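My skin gave up on me in February

I should say first that I've never been a skincare person. My mum used cold cream and soap and that was that, and until last winter I got by on whatever moisturiser was on offer when I went in for toothpaste. Then the heating went on, the wind started coming in off the sea, and by February my cheeks felt like the back of an envelope. Tight, a bit pink, flaky round the nose. Foundation sat on top of it all like plaster dust.

So I did what everyone does and bought far too much. A foaming wash, an acid toner, a scrub with bits in (I know, I know), a vitamin C thing that smelled of hot dogs, and a clay mask for good measure. I used the lot for a fortnight and my face got angrier and angrier. One evening I put on my ordinary day cream, the one I'd used for years, and it stung so much I had to rinse it off and stand there with a wet flannel over my chin.

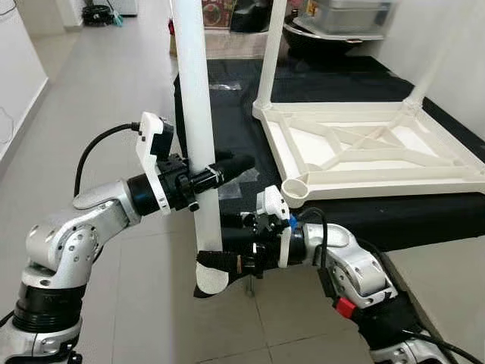

What finally got through to me was a chat with the pharmacist when we were over in Dover for the weekend. I'd gone in for something to take the redness down and she asked what I was using, so I told her, and she just kept nodding while the list got longer. Her advice was to stop nearly all of it. Lukewarm water in the morning, a plain cream cleanser at night, a thick unperfumed moisturiser while my face was still damp, sunscreen if I was going out. Nothing else for a month!

I was a bit put out, if I'm truthful, having spent all that money. But I went home and put the whole collection in a shoebox under the sink and started again.

The moisturiser I settled on is by Flunda, a little brand they stock at the chemist in Grerkville. It comes in a squat tub and it's about as glamorous as margarine. No scent at all, very thick, and you need to warm it between your fingers first or it drags. I put it on in the evening within a minute or so of patting my face with a towel, and then I go and make a cup of tea and try not to touch it. The first few nights I woke up with a pillowcase that felt faintly buttered, so I use less now, maybe a blob the size of a hazelnut, with a bit extra on the cheekbones where I'm driest.

It took five days for the stinging to stop. The flaky patches by my nose hung on a good deal longer, and I had a crop of small bumps along my jaw in the second week that nearly sent me back to the shoebox. I left them alone (mostly) and they went.

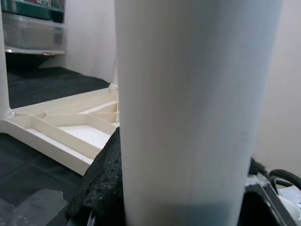

Once the month was up I let myself have one treat back, and I chose a mask, because I do like the ritual of it. Not the clay one, that's gone to my sister, who has skin like a peach and can put anything on it. Mine is a creamy, leave-it-on-for-ages sort that a friend brought me from a spa shop in Colombo, where she'd been on holiday. It has coconut in it and something else I can't make out from the label. I tried it behind my ear first, and then on the side of my neck, and when nothing happened I did my whole face while I was in the bath. Lovely! My cheeks felt properly soft the next morning, and I had that bouncy look you normally only get after a long sleep. I do it once a week at most, and I skip it if I've been out in the wind all day and things feel raw.

A few of you asked about serums after my last post. I've got one in the shoebox that I might try again when the weather's warmer, every third night to begin with, but I'm in no rush. I'm more interested in hands at the moment, as mine are a disgrace from the washing up. Rubber gloves are on the list, and I've started keeping the old day cream by the kitchen sink so that it gets used up on something.

I also had an email asking what I do about my lips, and the answer is plain petroleum jelly at bedtime and a lot of nagging myself not to lick them. If you've found a lip balm that lasts through a windy dog walk and doesn't taste of cherries, please leave it in the comments, I'd love to know.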